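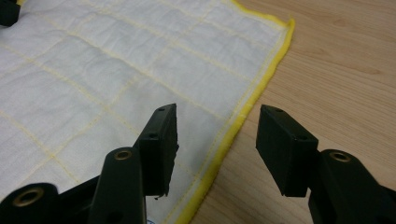
Sachiko Tsuchiya

Where Gultport's Old Bedding Goes
Term project, final report

Why this topic

Everybody in town knows where bottles go. Cans, same thing. Old sheets and blankets, not so much. My grandmother keeps hers until they are basically lace and then they become rags. My roommate puts hers in the trash. I wanted to know which is more normal, and what the town does with the stuff that gets handed in.

I left out clothes. Too big for one term, and there is already a lot written on clothes.

How I did it

Three parts. A paper survey left at the library and two laundromats, 94 came back filled in. Then the intake log at the Sunora drop-off, which they let me copy by hand in the back office (no photos of the log allowed, fair enough). Then one phone call with Zurcombe, the sorter over in Urrego that takes what Sunora can't use.

The log was slow. Whoever fills it in on evenings writes "bed things" for everything, so a mattress pad and a pillowcase count the same. I kept those lines in the total and took them out of the breakdown.

What the survey said

Of the 94, 46 said they had thrown bedding in the trash in the last year. Most common reason was stains. Second was "didn't know where else." A few people wrote long notes on the back about the old drop box by the ferry lot, which closed, and they are still mad about it. Probaly a project on its own.

Age didn't matter as much as I expected. Having a garage did. People with room to store things hand them in later but they do hand them in.

What the log said

3197 items from January to May. Sheets and pillowcases are the biggest group by far, then towels, which aren't even supposed to be there. Quilted things are a small group but they take up the most shelf space – padding doesn't press flat, and a stack of them slides. Sunora folds them long and stands them on end now.

Thin quilts and crib size covers go out again fastest. Families ask for them by name. Heavy comforters sit for months, nobody has a washer that fits them.
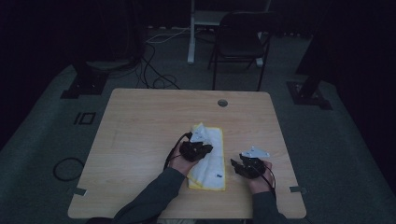 What Zurcombe does with the rest

Plain cotton gets cut into wiping cloths. Anything with filling is harder, the layers have to come apart first and the stitching is the slow part. They told me they stop accepting filled items once they hit 2000 in storage, and that has happened before. After that it goes to landfill, same as if you had put it out at the curb.

Problems with this project

Laundromat people are obviously people who do laundry at laundromats. Should of added a school or a church. Also the survey never asked how big the household was, I noticed after printing.

If I had another term

Weigh things, don't count them. Go back to Zurcombe in person. Ask the town what it would cost to reopen the ferry lot box – I emailed twice, no answer yet.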